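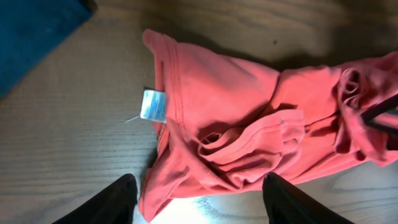
Reading time: 2 minutes

Part 4: Setting up a legal hold in Lusine

Before you start, check that you're signed in with your case manager login. The ordinary reviewer login will let you look at all of this but won't save any of it, and I lost a whole morning to that once. You'll also want the matter number and the list of people whose documents you've been told to keep (Lusine calls them keepers).

1. From the Matters page, open your case and click Holds, then New hold. If the Holds tab is greyed out, somebody has left the case in draft. Go to Settings, change it to Open and come back.

2. Give the hold a name. I use the matter number followed by the word "hold" and the version, so mine end up looking like 3,813 hold 2. Pick something dull that you'll recognise in a year's time — the keepers see this name in their notice, so please don't put anything in it about what you think of the other side!

3. Set the date range. Start with the earliest date your solicitor gave you in writing. Leave the end date blank if the dispute is still rumbling on, and Lusine will carry on collecting new documents as they turn up.

Note: dates go by when a file was last changed. An old contract that someone opened and saved again in July will be filed under July. If you need the original date, tick Use created date as well.

4. Add your keepers. You can type them in one at a time or load a list from a spreadsheet, up to 300 names in one go. The first column must be the email address and there mustn't be a heading row (it will try to send a notice to somebody called "Email").

5. Choose where to look. Mailboxes and shared drives are ticked already. Old mail archives kept in Niltico are not, so tick that box yourself if your firm has them, and expect to be asked for the Niltico password a second time.

CAUTION: Don't press Start until automatic deletion has been switched off for every keeper. Lusine copies what it finds, but it can't bring back a message that your mail server cleared out overnight. Your IT people need to do this at their end. Get them to confirm it by email and save that email to the case.

6. Click Preview. You'll get a count for each keeper. A nought next to a busy person usually means a misspelt address.

7. Press Start. The notices go out straight away and the copying begins behind them. You can close the window, it carries on without you.
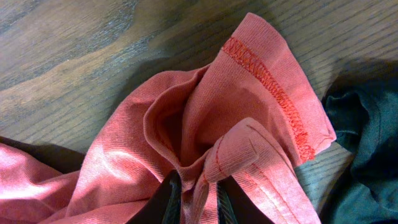
Fig. 8. Pink top, crumpled, on a wooden table.

Once the copying has finished, go to Sorting and make your two piles, Relevant and Privileged. Anything to or from a lawyer should go into Privileged first and be looked at by a person before it moves anywhere else. I keep a third pile called Ask, and it fills up fast.

Note: if you came over from Pulico, your old tags will load as plain text. They're searchable, but they won't sort until you match them up under Tools, Tag matching.

Exporting the Relevant pile for the other side is covered in Part 5, along with page numbering and blacking out.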